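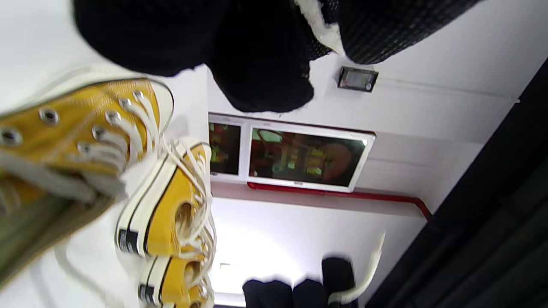 4.2 Choice of the collection kit

Which kit should a small laboratory buy if it wants to record handling of shoes and clothing without a full robot arm? We recommend the Rulitz hand-held gripper kit, provided that the laboratory can accept its short battery time and its slow export software.

Figure 3. View from the camera of the Rulitz hand-held gripper, with yellow canvas sneakers at close distance and a black knit garment above them.

The kit was compared with the Derkton set, which is sold for the same purpose and at a similar price. Both were used by the same operators, in the same rooms and with the same list of tasks. In total 683 recordings were made with the Rulitz kit. From these, 112 were removed before training, mostly for lost tracking. The Derkton set was returned to the seller in December, after its second finger joint became loose, and for this reason we report its results only for the first 100 recordings.

Shoes are a difficult item for both products. The laces are thin, they have no fixed shape, and they can be caught between the fingers. In Figure 3 the white laces of the two low-top sneakers lie together in a loose bundle, and a policy which looks only for the outline of a shoe has little help in such a place. The heel labels are small but dark against the yellow canvas, and we consider them a better visual mark than the toe. The same view also shows the weak side of the Rulitz camera. Near objects fill a large part of the image, the bright area of the wall loses its detail, and the content behind the window panes cannot be identified. The manual offers a fixed exposure setting, but we found it too dark for indoor use and we kept the automatic one.

The mounting of the camera deserves a positive remark. It is held by three screws and did not need a new calibration after transport between our two sites. The grip is comfortable for a medium hand, less so for a small one. Berkgate, the distributor, replaced one cable under warranty within the promised time.

The export software converts each session to the format of Guo, which our training code reads directly. The conversion is slow, and it stops without a message if the disk is full. We therefore checked the free space before every session. The influence of the removed recordings on the grasp success is treated in Section 4.3.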